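The Great Decaf Question, Revisited
24/07/2025
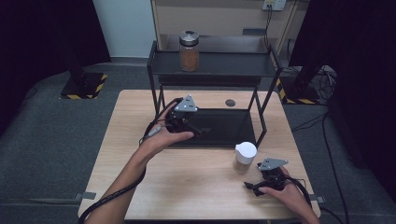

Back in February we asked readers of this newsletter what they drink after four in the afternoon, expecting a few dozen polite answers. We got 958. Some ran to several pages. One was written entirely in capital letters and concerned a flask.

The short version is that 60 percent of you drink regular coffee well into the evening and claim to sleep like babies. Anyone who has lived with a baby may want to think about that. Another 26 percent have gone over to decaf, mostly on the advice of a doctor or a spouse, and mostly with bad grace. The rest drink tea and were very nice about it.

What surprised us was how strongly the decaf people feel about being served the wrong thing. Several wrote in to say that the cafe on Rudlow Street keeps its two kinds in matching containers, and that the staff tell them apart by memory. We went in and asked. They do. The memory in question belongs to whoever opened up that morning, and he goes home at noon.

Cukov, the roaster out past the rail yard, has been selling a decaf called Tranivik since the spring, and it got more mentions than anything else in your letters. Opinions ran from "you'd never know" to "I knew." We tried it over a week at the office. It makes a decent cup if you use more than the bag suggests and don't drink it next to the real thing. A half-pound bag lasted us 2 days, so either we liked it or we were looking for the effect.

A few tips from your letters, passed along without any guarantee. Buy less at a time and finish it. Keep it away from the stove. Write on the lid what it is, even if you are sure you'll remember. And if you have guests staying, warn them before breakfast, not after.

The next question is about toast. Please keep it to one page.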